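Running a hands-on gripper demo at an open day

Posted 14 January 2019, updated after a few emails

Did this at the Wistbridge open day and people keep asking how it was set up, so writing it down before I forget. Short version: two hand-held grippers, a pile of clothes, a bed. Visitors try to handle cloth the way a robot has to, with two fingers per hand and no cheating.

What you need

Two hand-held grippers, trigger type. Soft pads on the fingers, ribbed if you can get them. Smooth ones let fleece slide.
Cloth. Fleece is good, thick and forgiving. Keep thin slippery stuff for the keen ones.
A bed or big table at hip height. Bed is better, visitors don't bang the fingertips into it.
Spare pads. We went through 3 over the day.
A tub for the clothes so they don't end up on the floor.

Before the doors open

Squeeze each trigger 16 times, all the way, and watch the fingers meet. If they meet crooked, fix it now. Check the screws at the pivots, they work loose. Run any cables so they hang clear of the jaws. Ayane Nagano did ours with a small screwdriver on a string round her neck, worth copying.

Put one dark thing and one light thing out to start. The colour matters more than you'd think, black fleece on a busy blanket is easy to spot but the folds in it are hard to read. Good talking point.

The handover, step by step

Start with this one, it's what everybody wants to try.

1. One gripper in each hand. Let them open and close in the air a few times first.
2. Pick the cloth up near an edge with the first gripper. Small pinch. Lift till it hangs.
3. Let it hang. Don't rush, swinging cloth is misery to catch.
4. Bring the second gripper up from below, jaws open, so the cloth drops down between the two fingers.
5. Stop there. Look. Is there cloth in the gap and nothing else?
6. Close the second gripper. Then, and only then, open the first.
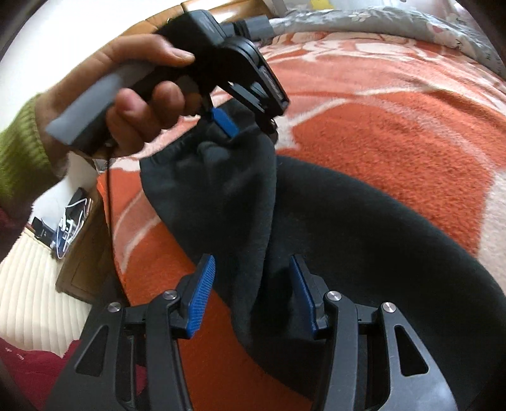

Step 5: black fleece hanging between the open blue pads, top gripper still holding on.

Most drops happen at step 6, people let go with the first hand too early. Say "close, then open" out loud with them. Graça Guerreiro had kids chanting it by lunch and their drops went way down.

If it goes wrong

Cloth bunches up at the pinch: fine, leave it. Only matters if your folding after.
Second gripper closes on nothing: they came in too low. Go up a bit, try again.
Cloth slips: wipe the pads. Lint builds up fast with fleece. Damp rag, let them dry.
Hand gets tired: swap hands or take a break. Triggers are stiffer than they look.

What to say while they try

Keep it short. I tell them the robot gets the same two fingers and has to find the edge by itself, then I shut up and let them struggle. The good questions come after the second drop. One man asked how it knows which bit is the sleeve and we talked for 13 minutes, lovely, but the queue was not happy.

Numbers, if your planning one

We printed 300 handouts and ran out mid afternoon. One pair of grippers is enough if somebody manages the line. Allow a few minutes each, and teh little ones need longer, their hands don't fit round the handle very well so hold the weight for them.

Packing up

Pads off, wiped, in a bag. Triggers left open. Cables coiled loosely, not round the handles. Clothes go home to be washed.

Will add the folding one in February if I get time.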